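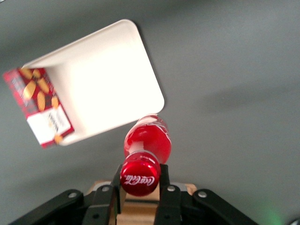
Food Packaging and Shelf Life
Week 5 handout: Why cookies go soft and bread goes hard

Both are usually described as "stale," which tells you how much thought the word has had put into it. Bread firms up mostly because its starch slowly recrystallizes. Cookies start out much drier than the air in most kitchens, so they pick up water until the snap is gone. Same complaint, opposite direction of travel.

Water activity
Written aw, on a scale from 0 to 1. It measures how available the water is, and two foods with the same moisture content can have very different values. Water moves from high aw to low aw, whatever the marketing department had planned. This is the trouble with soft fillings in crisp shells, and with storing gingersnaps next to a sponge cake.

What the package does
Paperboard stops crushing and gives you somewhere to print the serving size. As a moisture barrier it is close to decorative. The inner film does the work, and the seal is where it generally fails. Once opened, a folded-over bag is an expression of hope.

Case: Nerora wafers
Read the Bárány packet before Friday. Note that the Dilleck line changed its film and its seal temperature in the same month, so the complaint data can't separate the two. Benedek Bárány is polite about this in the text and less so in the footnotes.

Problem set
Do problems 1 and 2. State your storage humidity; if you assume 60 percent, write that down. Answers with no units will be returned with no marks.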